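Robots on the packing benches: your questions

Last updated 2023-01-14 by the staff side at Kerko

Management has its own FAQ about the Tevar project. It is cheerful and short. We wrote a second one from the questions people bring to us.

What is being brought in?

Robot arms with two-fingered grippers, to pick items and hand them on for packing. Tevar supplies the arms and Cruzado supplies the software. So far most of what we've been shown is simulation, which means a computer model of the job. 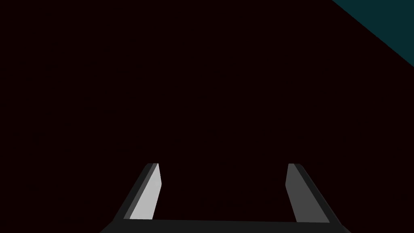
A model is a fair place to begin. It is a poor place to finish, and we have asked for trials on our own benches, with our own stock, before any rota is changed.

Will jobs go?

We were told there are "no plans" for redundancies among the 262 of us on site. We asked for that in writing in June and are still waiting. Meanwhile 7 leavers have not been replaced — draw your own conclusions.

What can the robots do so far?

Less than the slides suggest. The simulated runs use a few objects on a clear worktop. Our benches have split bags, bent boxes and labels stuck over other labels.

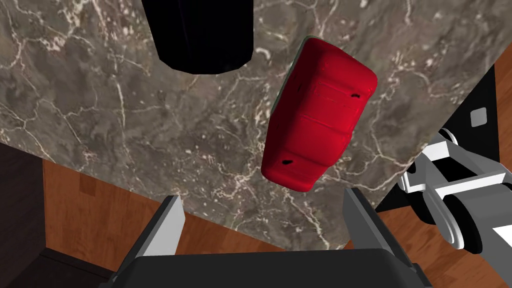 Simulated run: gripper and red item on a marble worktop, second arm to the right.

Who deals with it when an arm stops?

The nearest packer, as things stand. That is extra work and it isn't in anyone's job description. We want it written in, and paid.

Will there be training?

Two hours, at the end of a shift. The Zurance depot had 15 hours for a smaller change, and people there still said it was rushed.
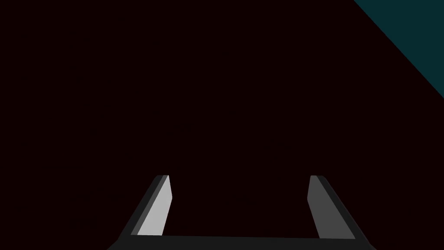 Will my pick rate be compared with the robot's?

Management says the figures will be kept apart. Both sets go into the same weekly report, so we have asked who reads it and what they use it for.

Can I refuse to work beside an arm?

You can raise a safety concern at any time and ask to be moved while it is looked at. Put it in writing, keep a copy and tell your rep the same day.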